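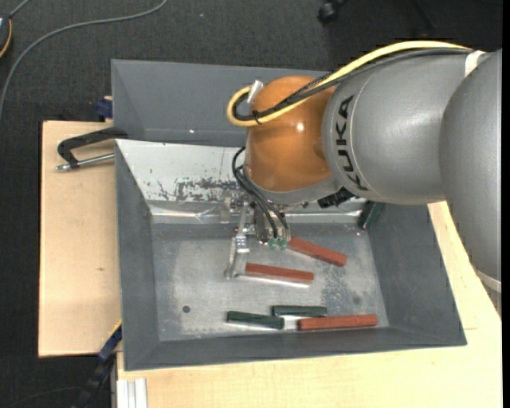 Rornwood Community Orchard and Kitchen
Second progress report to the Cabello Fund
Prepared by Raquel Serrano, program coordinator

Dear friends at the Cabello Fund,

Thank you for your patience while we pulled this together. July is our busiest month, and between the early plums and the kitchen schedule I have been writing this report in little pieces, mostly after supper. I hope it gives you a good feel for how your money has been put to work since we last wrote.

The orchard

When we applied, we promised to bring the old east slope back into bearing, and I am so happy to tell you that the pruning is finished. Américo Veloso led the work through the winter and trained 25 neighbors along the way, many of whom had never held a pair of loppers before (a few now correct my cuts, and they are usually right). The oldest apple trees were in a sorrier state than we thought. We lost 6 of them to canker and had to take them out, which was a sad couple of mornings, but the young trees that replaced them have all leafed out nicely.

The drip line on the upper rows took longer than planned. The first delivery came with the wrong fittings, and the exchange set us back by almost a month, so we carried water by hand through the dry stretch in spring. It is all connected now except for the two rows nearest the lane, where the ground is full of rubble and we would like to dig a proper trench before laying anything.

The kitchen

Preserving classes began in April and filled up faster than we could have hoped. We have put up 579 jars so far — mostly rhubarb jam, pickled green beans and a strawberry butter that people keep asking for by name. Half of every batch goes home with the people who made it and the other half goes to the pantry on Rokport Street, where it gets added to the weekly boxes.

We did have one disappointment. The evening class at 7:30 was meant for working parents, and very few of them came. After talking with several families we learned that bedtime was the trouble, so we moved it to late Saturday-style hours during the day and opened the side room for children. Attendance has been much better, though the side room is noisy and could really use a rug!

Money

We have spent $2,676 of the tools and materials line, most of it on irrigation parts, ladders and canning supplies. The jars cost more than we budgeted and the ladders cost less, so the two nearly balance. We would like your permission to move what is left of the signage money over to seedlings for fall planting, as a local print shop has offered to make the signs at no charge.

What comes next

Apple picking should start at the end of August with the Flistar rows, a small tart variety that Américo is very fond of and that makes a lovely sauce. After that we have the cider day, two more rounds of classes and the fall planting. Américo is also drawing up a pruning calendar for the households who took part last winter, and we will send you a copy when it is ready.

Please do come and see us if you are passing through. Somebody is nearly always in the orchard by 8 in the morning, and there will be jam.

With warm thanks,
Raquel Serrano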